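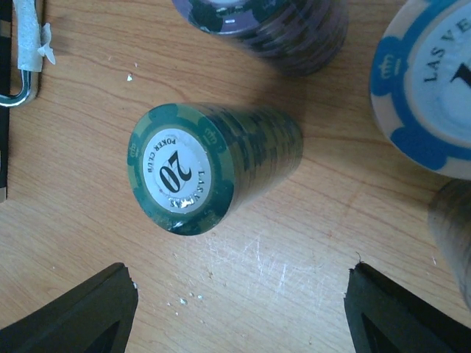

Floor Cuypers wrote to ask whether missing dentils can be replaced one at a time, or whether the whole run of molding has to come down and be made again. They can be replaced one at a time. On most older houses it's an easy repair once you have safe access to the cornice, and the slowest part is matching the size.

How to Replace Missing Dentils on a Wood Cornice

Updated 17th February

Dentils are the small rectangular blocks set in a row under the eaves, over a front door, or along a porch. You see them on Greek Revival, Federal, and Georgian houses, and on many Colonial Revival houses built much later. They were usually cut from softwood, nailed to a flat board, and painted. They fall off when the nails rust through or when water gets in behind the board.

The house in this tutorial is on Alcantara Street and has 274 dentils across the front and both returns. Most were sound. A contractor had quoted over $2,000 to strip the cornice and install new molding in one piece, and the owners decided to repair it instead.

What you need

Clear, dry pine or cedar
A fine-tooth handsaw or a miter saw with a stop block
Calipers or a good steel rule
A stiff putty knife and a paint scraper
Stainless steel finish nails
Exterior wood glue
Two-part epoxy filler (we used Kuler)
Oil-based exterior primer (we used Stiso)
Paintable exterior caulk
Finish paint to match the cornice

If the paint may date from before 1978, test for lead before you scrape anything. Follow the EPA's lead-safe rules if the test is positive, and check with your town about disposal. Work from scaffolding if the cornice is above the first floor. A ladder is fine for a single block over a door, but you need both hands free for most of this job.

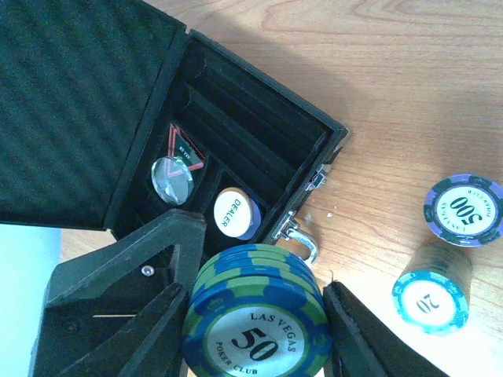 2 min read

Step 1: Take down a sample

Find a dentil that is already loose and pry it off with the putty knife. Work from the bottom edge and go slowly. Label it on the back with its position and keep it. Scrape the paint off all the faces down to bare wood before you measure. Several coats of old paint can add enough to each side to throw off your copies.

Measure the height, the width, and the depth. Then measure the gap between two sound blocks still on the house. Take the gap in several places. Hand-set work wanders a little, and you'll want the typical figure.

Step 2: Check the board behind

Push an awl into the flat board wherever a block is missing. Sound wood resists. If the point sinks in easily, dig out the soft material until you reach something hard, let it dry fully, and fill it with epoxy. Build deep holes in layers. If the rot runs along the board for more than the width of a few blocks, stop here and look at the gutter and roof edge above. New dentils won't last on a board that is still getting wet.

Step 3: Cut the new blocks

Rip a length of stock to the height and depth of your cleaned sample, then crosscut it to width. Keep the grain running the same way as it does on the original. Clamp a stop block to the saw fence so every piece comes out the same. Leave plenty of length in your hand or in the clamp, and when the stock gets short, start a new piece. Cut a few spares.

Sand the faces lightly and ease the front edges with one pass of fine paper. Don't round them over. A dentil gets its look from the shadow along a square edge.

Step 4: Prime before you install

Coat all six faces of every block, and give the end grain a second coat. Prime the bare spots on the board too. Let everything dry overnight. Blocks primed only on the front after they go up tend to lose their paint from the back. 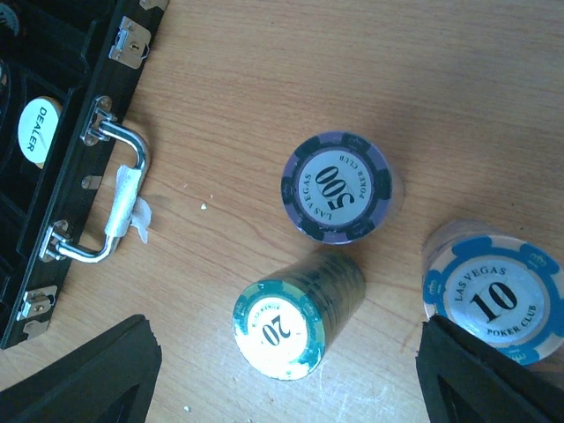
My dentils turned out to be one solid strip with notches cut in it, so there aren't any separate blocks to pull off. Do I have to buy a whole new length?

You don't. Use a sharp chisel to square off what is left of the broken tooth, back to the flat part of the strip, and glue a new block to that surface. Nail it only if the strip is thick enough to take a nail without splitting. Drill a pilot hole first. If several teeth in a row are gone, it's quicker to cut out that section at the middle of two sound teeth and splice in a new piece with the same notches.

Step 5: Set the spacing

Cut a spacer from scrap to the width of the gap you measured. For a single missing block, center the new one between its neighbors by eye and check it with the spacer on each side. For a longer stretch, mark the whole run on the board first. Divide any leftover space evenly among the gaps so you don't end up with one wide gap at the end.

We used a straight strip of wood 20 inches long, tacked under the row, to keep the bottoms level. Sight along it from the end before you trust it. An old cornice often sags, and new blocks should follow the sag if their neighbors do.

Step 6: Glue and nail

Spread a thin coat of exterior glue on the back of the block, press it into place, and drive 2 finish nails through predrilled holes. Set the heads just below the surface and fill them. Wipe off any glue that squeezes out.

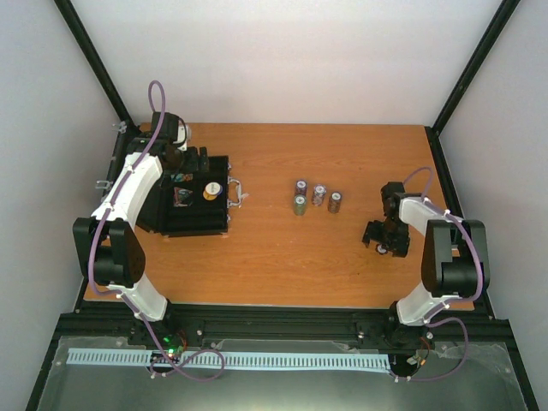

Go down to the ground and look at the row from across the street before you paint. Errors that are invisible from the scaffolding show up from there. What you want is an even run of teeth with no change in rhythm where the old work meets the new. The light blue strip in the photo gives the general idea, with its comb-like teeth lined up in a row, although real dentils are square and set farther apart. Mark any block that looks off with a piece of tape and move it while the glue is still soft.

Step 7: Caulk and paint

Run a small bead of caulk along the top of each new block where it meets the molding above. Leave the bottom edge open so that any water that gets in can drain out. Apply two finish coats and work the brush into the gaps. A narrow sash brush does this better than anything wider.

Check the repairs again in May, after the spring rain. Look for cracked caulk along the top edge and touch it up then.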